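Section 4: Running the gripper demo on the open day

4.1 Before the doors open

I've written this up the way I'd tell you if we were both standing in the room with a cup of tea, so forgive the rambling. Wulan Hartono has the shorter checklist if you'd prefer that one (it fits on a single page, and she's very proud of it).

1. Get in by 8.30. The June visit at Illitville started at ten and I still ended up tightening things with people watching!

2. Charge the hand-held gripper overnight. If you forgot, half an hour on the Tusent charger will see you through the first two groups, but no more than that.

3. Squeeze the trigger a few times and watch the two fingers. They should close evenly and meet at the tip. If one lags behind, loosen the hand screw, let it settle, and do it up again.

4. Wipe the marker square with a dry cloth. No sprays, please. I used glass cleaner once and the print went cloudy, and then the tracking wandered all morning.

5. Start the Chong software and wait for the green tick. It takes its time. Don't click anything twice.

Note: if you get error 489, it only means the marker was hidden when the program looked for it. Turn the gripper over and press Retry.

4.2 Showing a group round

6. Keep groups to 4 people. I know, everyone wants to come in with their friends, but they can't all see otherwise and the ones at the back start fiddling with the shelves.

7. Do one slow pick yourself before handing anything over. I talk all the way through mine: reach, open, close, lift, put it down again.

8. Let each visitor have a turn. Show them how to hold it with their wrist straight, and ask them to move at half the speed they think they should (children are far better at this than their parents).

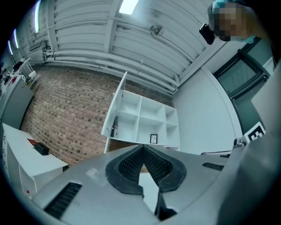 9. When somebody has finished, take the gripper back with both hands and press Save before the next person starts. Sugeng Simanjuntak lost a whole afternoon of turns by skipping this and he'd like me to mention it, so there you are, Sugeng.

Caution: keep fingers, scarves and lanyards away from the tips while the grip is closing. The pads are soft but they do pinch.

Caution: nothing heavier than 400 grams. Grernance will replace worn pads for us but not a bent finger.

4.3 Packing up

10. Quit the software first, then switch off the gripper. The other way round leaves the last file open.

11. Copy the day's folder to the shared drive. Anything over 50 turns is slow to go across, so start it before you do the chairs.

12. Put the gripper back in its case with the fingers open. Spare pads go in the lid pocket.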